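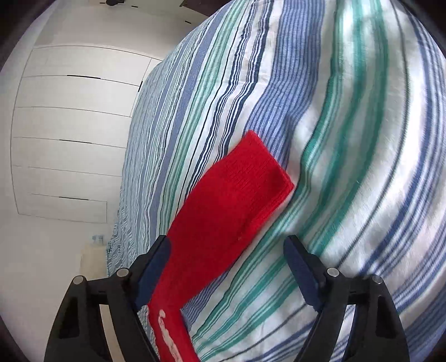 Town's lost sock table gets a second winter

News > Local > Drungate

By Funmilayo Idahosa

The Drungate laundromat will keep its lost sock table through the winter, after town council voted on Thursday to stop calling it an obstruction.

The table went up beside the dryers last February, when owner Lensa Gebretsadik got tired of storing other people's single socks in a filing cabinet. She had been keeping them under S. When S filled up she moved on to T, and when T filled up she found she could no longer get at her tax records, a situation she says she could have lived with but her accountant could not.

The idea is simple enough. Socks left in the machines are washed again and laid out. Anyone who recognises one may take it home. Anyone who doesn't recognise one is asked to leave it alone, although the sign has been amended a few times on this point.

By Gebretsadik's tally, kept in pencil on the back of a detergent calendar, 3,000 socks have crossed the table so far. She won't say how many were claimed. "Fewer than you'd hope," she said. "People come in, they look, they say that's a nice sock, and they go and buy a coffee."

Colour doesn't help as much as you might think. Grey and black work socks are the hardest to place, their owners being unable to swear to them, but bright ones hang around as well. Gebretsadik's theory is that people who lose a red sock are too embarrassed to come back for it, having already told the household it was somebody else's fault.

The trouble with council began in the spring, when a bylaw notice arrived. The table, it said, was "merchandise or similar" and stood too close to the side door. Gebretsadik replied that it could hardly be merchandise when she couldn't give it away. She moved it a little to the left. A second notice said it was now too close to the change machine.

Councillor Nahom Weldu, who brought Thursday's motion, told the meeting he had spent more hours on socks this year than on the Vellard Road culvert, and that the culvert was on fire in only a manner of speaking but still deserved a look. He asked that the table be reclassified as a community noticeboard. Staff advised that a noticeboard must be vertical. After some discussion it was allowed to be a noticeboard lying down.

The motion passed with 2 votes against. Councillor Benedita Azevedo, one of the two, said she had nothing against socks and owned several. Her concern was precedent. "Today it's socks," she said. "There's a fellow on Tekleab Crescent with a great many single gloves, and he has been watching this file very closely."

The fellow on Tekleab Crescent was in the public gallery and did not dispute it.

Regulars at the laundromat seemed pleased, in a muted sort of way. Tsegereda Berhe, who does her washing there on her way home from the night shift at the bakery, said she had found 8 of her own socks on the table over the year and was fairly confident about six of them. She has also stopped matching pairs altogether. "Once you've worn one blue and one green to your sister's wedding, and your sister hasn't noticed, what's the point?" she said. Her sister, reached by phone, had noticed.

The new permit runs for a year and comes with conditions. The table can't be wider than it is now. It has to be cleared by closing time at 9 p.m., and socks that have been out for 19 days without a taker are to go to the textile bin behind the fire hall. Gebretsadik agreed to all of it, though she reserved the right to a short grace period for anything hand-knitted.

"Somebody's nan made that," she said. "I'm not putting it in a bin because it's the twentieth day."

Council returns to the culvert next meeting. Gloves are not on the agenda, but there is an item marked "other apparel."

The laundromat opens at 6 a.m. every day. Owners of missing socks are asked to bring the other one.

Enjoying the local news? Sign up for our free weekly newsletter. You can unsubscribe at any time. By continuing to use this site you agree to our use of cookies.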